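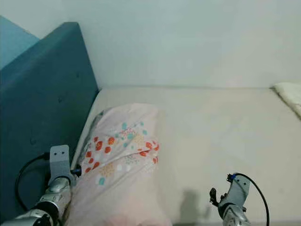

One of last year's groups wrote in their feedback that comparing grippers on a bed was a waste of a lab session, as any gripper can hold a pillow if it closes hard enough. The remark comes up most years in one form or another, and it is a fair place to start. Closing hard will lift a pillow. It will also drag the case off, pull the sheet up with it, and leave the arm holding a fistful of cloth in a position the controller knows nothing about.

Week 4: Comparing grippers on soft goods

Reading before the session: chapter on compliant contact in the course pack, and the data sheets for both grippers on the module page.

1. What is being compared

We have two grippers for this unit. The Moltenik is a parallel gripper with stiff fingers and a position controller. The Hilulier has longer fingers and runs on motor current, so you set how hard it squeezes and it stops wherever the cloth lets it. They fit the same wrist plate. Change them over with the arm powered down and the brake on, and run the homing routine afterwards. Groups that skip homing get finger positions that are wrong by a few millimetres and then spend the session looking for a fault in their own code.

The task is the same for both: take a pillow from the middle of the mattress, move it to the headboard, and let go of it with the open end of the case facing the wall. Each gripper does 36 trials. Reset the pillow by hand between trials and do not tidy it. A pillow that always starts flat and square tells you very little.

2. Why cloth is awkward

With a rigid block, the finger gap when the gripper stops is the width of the block. With a pillow, the gap depends on the force, on where the filling has gone, and on how many layers of cloth are between the fingers. The same closing command can give a good hold on one trial and a pinch of pillowcase on the next.

Three kinds of grasp should be logged separately:

Full grasp. Fingers hold the case and the filling together. The pillow comes up as one piece.

Case grasp. Fingers hold only the case. The pillow comes up late and swings.

Sheet grasp. Fingers have caught the sheet under the pillow. Stop the trial, open the gripper, and log it as failed.

A case grasp that still finishes the task counts as a success, but mark it. In the write-up we want to see the two numbers apart.

3. Cameras

The head camera is used to choose the grasp point. Watch for the arm's own shadow on pale bedding. The Brandão segmentation script, at its default setting, will sometimes treat a dark shadow next to the gripper as an edge of the pillow. There are two ways round this: take the image before the arm moves in, or raise the contrast threshold to 70. Do one or the other and say which. Changing both halfway through a set of trials makes the set useless.

Patterned cases are easier for the script than plain ones, although a busy pattern may be split into several regions. Merge them before you compute a centre.

4. Cables

Each arm carries its own cable loops. Leave enough slack for the full turn of the wrist, and move the arm slowly by hand through the whole path before the first powered run. Check the headboard side in particular, where a loop can catch on the top edge. If a connector has worked itself out, stop and report it. Do not push it back in with the power on.

5. Controller settings

Start the Hilulier at 22 per cent of full current and go up in small steps until the pillow no longer slips during the lift. Write down that value and keep it for all trials. For the Moltenik, set the closing gap in the Pinine panel and leave the speed alone.

6. What to hand in

A table of trials for each gripper, with grasp type and outcome. One plot of finger gap at the moment of lift. Half a page on which gripper you would choose for bedding and what evidence you have for it. Groups that prefer the stiff gripper will not lose marks if the numbers support them.

Upload to the module page by 9 February 2026. Late work follows the usual department rules.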